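Separar LEGO por cor ou por peça?
Publicado por Iwona Kurek, sábado, 9h12

iwona_k
Bom dia a todos. Herdei da minha irmã uma caixa de LEGO bastante grande, tudo misturado, e somei-lhe o que já cá tínhamos em casa. A ideia é ter as peças em condições de serem usadas pelos miúdos na sala de atividades de Parkcombe, onde dou apoio duas tardes por semana. Já andei a ler tópicos antigos e cada pessoa diz uma coisa. Comecei pela cor, em tabuleiros brancos de plástico com divisórias, e queria saber se vale a pena continuar assim antes de avançar para o resto.
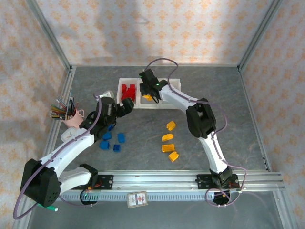 Vermelhas à esquerda, amarela no compartimento ao lado.

O terceiro compartimento seria para as azuis, se ficar por esta arrumação. Os tabuleiros não têm tampa, o que para já não me incomoda porque ficam numa prateleira fechada.

umut.avci
Por cor é o erro que toda a gente comete no princípio. Eu também o cometi. Com 30 peças funciona, com 400 já não. Quando se procura uma placa pequena no meio de um monte de vermelhas, os olhos não a encontram, porque tudo tem a mesma cor. Ao contrário é fácil: num compartimento só de 2x4, a vermelha vê-se logo.

cathal_ms
Discordo em parte. Depende de quem vai usar. O Umut constrói com instruções e precisa da peça exata. Crianças pequenas pedem "a amarela", não pedem "a 2x4". Na escola onde trabalhei tínhamos tudo por cor e arrumava-se em dez minutos no fim da aula. Com separação por tipo, ao fim de uma semana estava tudo trocado e quem arrumava era eu.

umut.avci
Arrumar depressa não serve de muito se depois ninguém encontra nada.

cathal_ms
Serve para a sala ficar arrumada, que é metade do trabalho.

songul_y
Iwona, que idades têm os miúdos? E quantas peças são ao todo? Sem isso é difícil responder.

iwona_k
Têm entre quatro e sete anos. Ao todo são mais de 400 peças, não contei com rigor. A maior parte são tijolos normais, há poucas peças especiais. Rodas e janelas pus já à parte num saco.

songul_y
Então eu ia por cor sem hesitar. Com essas idades, separar já é uma atividade. Os meus passavam mais tempo a arrumar do que a construir. Só tinha cuidado com o tamanho dos compartimentos: o maior para a cor de que há mais peças, o estreito para a de que há menos.

iwona_k
Foi isso que tentei fazer, as vermelhas são as que tenho em maior número. O que noto é que nestes tabuleiros as peças não assentam direitas. Umas ficam encostadas à parede, outras em cima umas das outras, e o fundo acaba por não ser bem aproveitado.
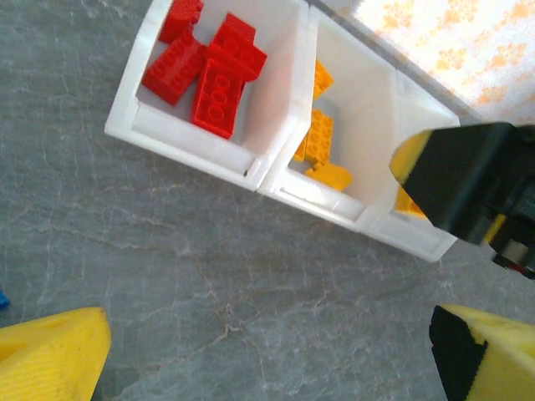 Pensei em encaixá-las umas nas outras antes de as guardar, para ocuparem menos espaço, mas não sei se compensa.

canan_s
Não encaixes. Já fiz isso e depois os miúdos não as conseguem separar, sobretudo as placas finas. Peças soltas ocupam mais, mas tira-se uma mão-cheia e começa-se logo a brincar. Se faltar espaço, compra outro tabuleiro igual.

umut.avci
Nisso concordo com a Canan. E já agora, se mantiveres as cores, ao menos separa as placas dos tijolos dentro de cada cor. É um meio-termo que aguenta bem.

cathal_ms
Com miúdos de quatro anos não aguenta, mas pode tentar.

songul_y
Lavaste as peças antes? As que vieram de uma caixa herdada eu passava por água morna com detergente, dentro de um saco de rede, e deixava secar em cima de uma toalha.

iwona_k
As da minha irmã vou lavar hoje à tarde, obrigada pela dica do saco. Fico então pela cor, com as placas num tabuleiro separado. Ainda tenho de decidir o que fazer com as brancas e as cinzentas, que são poucas. Talvez fiquem juntas.

canan_s
Juntas, sim. As minhas estão assim desde abril.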